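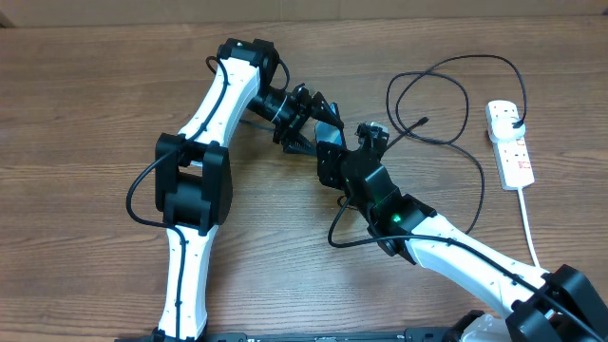 Tischplatte aus Holz mit warmer, streifiger Maserung

Ich suche Verstärkung für meine Werkstatt! Ich bin Randi Tangen, Tischlermeisterin, und bei Ledarik arbeiten wir alte Möbel auf, vor allem Stühle, Kommoden und Schreibtische, manchmal auch eine Truhe, bei der man erst mal tief durchatmen muss. Im Moment sind wir zu zweit und kommen mit den Schubladen nicht mehr hinterher. Ja, mit den Schubladen: ausgelaufene Laufleisten, gerissene Böden, Schwalbenschwänze, in die irgendwer mal Drahtstifte gehauen hat.

Ab Oktober hätte ich gern jemanden dabei, 36 Stunden die Woche (weniger geht auch, dann reden wir drüber). Du hast eine Tischlerlehre abgeschlossen oder kannst mir zeigen, dass du das Handwerk anders gelernt hast. Hobel schärfen solltest du können, und zwar so, dass du selbst gern damit arbeitest. Mit Knochenleim kennst du dich aus oder hast wenigstens keine Angst vor dem Geruch. Schellack bringe ich dir bei, das macht mir nämlich richtig Spaß!

Ich zahle 18 Euro die Stunde zum Einstieg, nach der Probezeit setzen wir uns noch mal zusammen. Angefangen wird um halb acht, freitags gibt es bei uns nicht, jedenfalls nicht in der Werkstatt. Einen Führerschein brauchst du für die Abholungen, die Kommoden kommen leider nicht von allein die Treppe runter.

Schreib mir einfach ein paar Zeilen und leg zwei Fotos von Stücken dazu, die du repariert hast, gern eins von vorher und eins von nachher. Ein Anschreiben im Bewerbungsdeutsch brauche ich nicht. Wenn es passt, kommst du zwei Tage zum Probearbeiten (bezahlt natürlich), und Mittagessen gibt's auch.

Ich freu mich auf dich!
Randi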